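Eselwood Animal Clinic Drops Its Wellness Plan and Puts Prices on the Wall

ESELWOOD — Eselwood Animal Clinic will stop selling its prepaid wellness plan in July and will go back to charging for each visit. Clients who have already paid for the year keep everything they bought until the plan runs out. No one will be renewed automatically.

The clinic sold the plan for 4 years. Owner and veterinarian Kheri Swai says she had doubts about it from the start and should have acted on them sooner.

"The pitch was that people would save money," Dr. Swai said. "Some did. Then I sat down with the records and found 139 households that had paid for a full year and used less than half of what was in it. I don't know what you'd call that, but I wouldn't call it savings."

Prepaid plans are now common in small animal practice, and the clinic does not claim they are all bad. A puppy in its first year needs a run of visits, and a plan can work out well for that owner. A healthy five-year-old indoor cat is a harder case. Under the old plan that cat was signed up for two dental checks, a nail trim every other month and a blood panel, whether or not anyone had a reason to order one.

What Changes in July

A printed price list will hang at the front desk and by the side door. It covers exams, vaccines, spays and neuters, dental cleanings, X-rays and the most common lab tests. Where a price depends on the animal's weight, the list gives each weight range. Where the clinic can't know the price ahead of time, as with most surgery, clients will get a written estimate with a low figure and a high figure. If the bill is going to pass the high figure, the clinic will call before going on. If it can't reach the owner, it will do only what the animal needs to stay safe and out of pain until it can.

Clients may also ask for a written prescription and fill it wherever they like. The clinic will not charge for writing one.

"People were shy about asking," Dr. Swai said. "They thought we'd be offended. We mark up the pills, everybody marks up the pills, and if you can get them for less down the road you should."
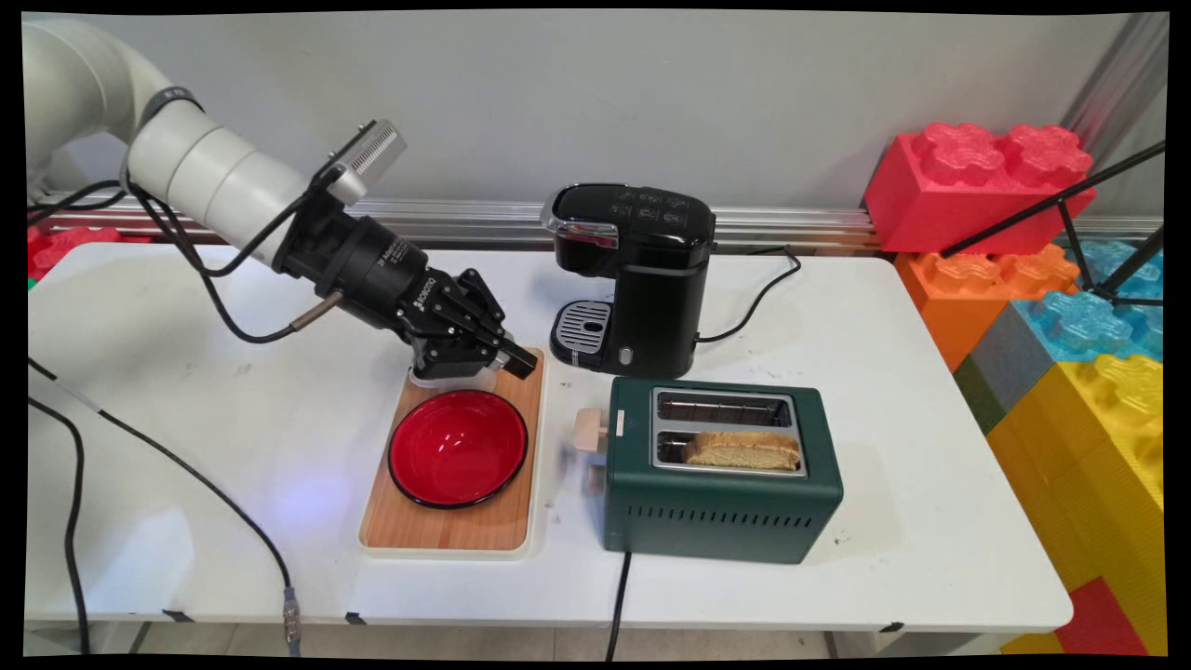

No Skiren Tags

Clients have been asking about the Skiren collar tag, which is sold as a way to spot illness early by tracking how much a dog moves, sleeps and scratches. The clinic was offered a share of each sale and turned it down.

It did try the tag first. Staff put it on 12 of their own dogs and those of a few patient friends. In that time the tag sent plenty of alerts. One went off after a long car ride. Another reported poor sleep in a beagle whose family had guests staying over. The clinic found 2 dogs with something wrong, and in both cases the owner had already called about it.

"That's a small group and I won't pretend it proves anything," Dr. Swai said. "Maybe it works better in some other setting. I'd like to see that shown by somebody who isn't selling it. Until then I can't tell a client it's worth a monthly fee."

Owners who already have a tag are welcome to bring in their readings. The doctors will look at them — but they'll still want to hear what the dog has been eating.

Primholm Office Stays Open

There has been talk that the Primholm office is closing or being sold to Caldeira, the clinic group that has bought several practices in the county. Neither is true. Caldeira did make an offer. Dr. Swai read it and said no. Primholm keeps its present staff and will use the same price list as Eselwood.

The clinic makes no promise that prices will stay where they are. Vaccines and lab work have both gone up, and the list will be changed when costs change. Each new list will show the old price next to the new one for the first month.

For Current Plan Members

Members will get a letter showing which services they have used and which are left. Unused services can be booked at either office up to the last day of the plan. Members who would rather leave early can ask for a refund of the unused months, less the regular price of any visit that cost more than they had paid in. The front desk will work out the figure before anyone has to decide.

Requests can be made in person or by phone at either office. Copies of the new price list may be picked up at the desk, and you don't need to be a client to take one.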